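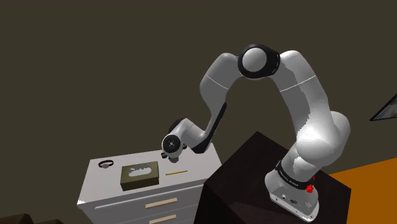 Cathal Flanagan objected at the interim review that a curfew order and a state of emergency are different legal instruments, and that the first draft treated them as one. The objection was accepted. The two are separated in this version, and the coding of the press material was redone.

1. Scope

The report examines how local newspapers covered the emergency powers debate in Tancombe, a district of the province of Grudo. The provincial governor asked for an extension of the powers in September. The opposition bloc, led by the Csonka list, voted against it. The extension passed by 3 votes. The question is whether readers were told which powers were being extended, and on what legal basis.

2. Material

The corpus holds 172 articles from two daily papers and one weekly. Wire copy was kept only where a local editor had added at least one paragraph. Letters to the editor were excluded. Radio transcripts were requested from the Grukine station but arrived too late to be coded – they are held for a possible follow-up.

We use cookies to improve your experience. By continuing to browse you accept our cookie policy. Accept | Manage settings

3. Method

Each article was coded for four items: the power named, the legal basis cited, the first source quoted, and the position of that source on the extension. Coding was done by two readers working apart. Itziar Arrieta coded the full set and the second reader coded 20 articles drawn at random. Disagreements were mostly over the first item, where reporters used "emergency" for any police measure.

4. Results

Most articles named at least one power, usually the night curfew. Few cited a legal basis. Where one was cited, it was normally the provincial act, even in articles on checkpoints, which fall under national law. The governor's office was the most common first source in both dailies. The weekly quoted the Csonka list first more often, but its articles were longer and appeared after the vote.

Claims about who was to blame for the extension were reported as statements and rarely checked. The governor's office blamed road blockades; the opposition blamed the governor. Follow-up articles repeated both claims in shortened form, and the conditions attached to them were dropped.

5. Limits

The period is short and covers one vote. Headlines were not coded separately – a headline can name a power that the article never mentions. Online versions were sometimes edited after publication, and only the print text was used.

6. Remaining work

The codebook needs a separate value for checkpoints. The radio material should be coded with the same four items before any comparison with print is made.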